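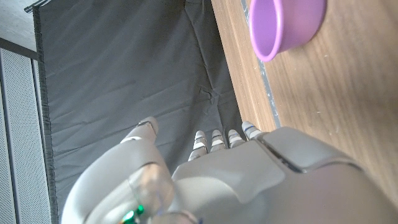 Home About Minutes Walks Contact
Search this site... Go

Skosport Trail Club — Minutes of the Monthly Meeting
Tue 21 February
Posted by Mbali Moodley

Present: Thulani Venter (chair), Mbali Moodley (minutes), Dineo Mathebula, Vusumuzi Modise
Apologies: Tumelo Zwane

1. Last minutes
Read and accepted. Dineo asked that "Valon Ridge" be corrected to "Valon Road" under the signpost item. Done.

2. Spring walk
Entries are at 132 already, with weeks to go — what a start! Vusumuzi walked the new loop on Sunday and loved it, especially the stretch along the creek after the second gate. The gate latch sticks and needs a file taken to it. Thulani will phone the landowner about parking in the lower field. Start time stays at 8:30, with the short route leaving half an hour later.

3. Money
Balance stands at $2000 after the insurance was paid. Agreed to spend up to $400 on gravel for the muddy corner at Ginow Bridge. Proposed Dineo, seconded Vusumuzi. All in favor, and quickly too.

4. Trail maps
Dineo brought the draft of the new map and it looks wonderful. The contour lines are much easier to read, and the creek finally has its name on it. Changes wanted: larger type for the distances, and the picnic spot moved to the right side of the path. Tumelo sent a note asking for a version that folds to pocket size. Dineo will get a price for both.
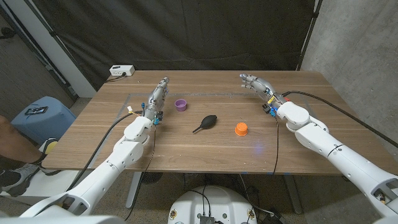
5. November trip
Three places were put forward and Kruger won easily. Vusumuzi will ask for group rates and find out how early we have to book. Members who want to share a car should tell Mbali by the next meeting.

6. Any other business
Thulani still has a green rain jacket from the January walk. Please claim it!

Meeting closed 8:50 pm.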